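An Afternoon at the Geltside Open Day

Apr 13, 2018 | 3 minute read
Posted by the Erkemel Repair Circle blog

I have been meaning to visit Geltside ever since a neighbour told me that old office computers went in at one end of the building and came out as useful parts at the other. It is a long bus ride from Erkemel and I missed the first one, so I arrived a little flustered, but there was tea in the entrance hall (and rather good shortbread) and I was soon put right.

We were taken round in two groups, past the cages where the pallets come in. The chap leading ours told us they had taken in 3,504 machines since February, and that a single delivery can bring up to 500. I believe it! The cages were stacked well above my head, and the smell of warm dust took me straight back to my first office job.

The part I enjoyed most was the workbench, where an ordinary desktop tower was lying on its side with the panel off. I could happily have stood there all afternoon.

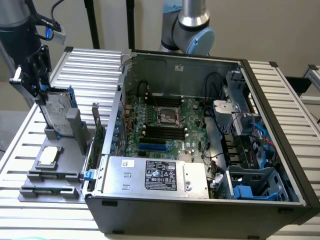
The processor socket is empty, and the memory slots sit beside it. 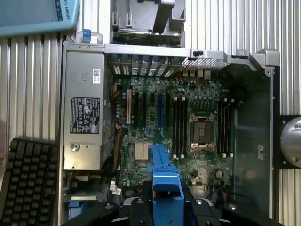
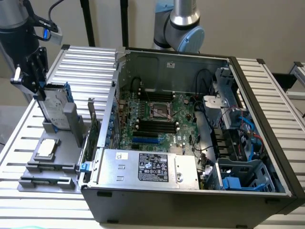 I had always thought of the inside of a computer as one solid lump of cleverness, and it was a treat to learn the parts by name. Hard drives are wiped before anything else is done with them, we were told, and any that fail the check go for shredding. Memory is tested and sorted by size, and the better power supplies go to Lekota, a small firm across the yard that rebuilds machines for schools.

After that came the shop, which was my downfall. I bought a keyboard, a bag of assorted screws and a cable I am fairly sure I already own. Do take cash, as the card reader was sulking, and wear a jumper because the big doors stay open. The café next door does a very decent leek soup, and the bus back stops right outside it.

Contact us | Copyright Erkemel Repair Circle | Back to top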